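Countertop microwave oven

A countertop microwave oven is a small kitchen appliance that heats food with microwaves, and it has found a home on tables, shelves and counters in kitchens of nearly every size. 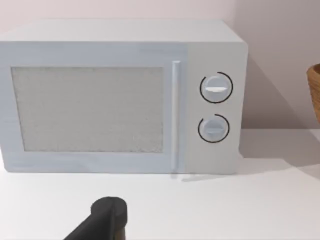 Use in the home

Most households know it best as the friend of leftovers, though plenty of cooks also lean on it for melting butter, steaming vegetables or softening a stubborn jar of honey (lid off, please!). Soups and stews like to be stirred partway through, and a thick one may want 3 stops along the way.

In his cookbook Suppers at Forby, Tomás Brophy gives a whole chapter to potatoes done this way, pricked all over with a fork and left to stand before serving.

See also

Convection oven
Toaster oven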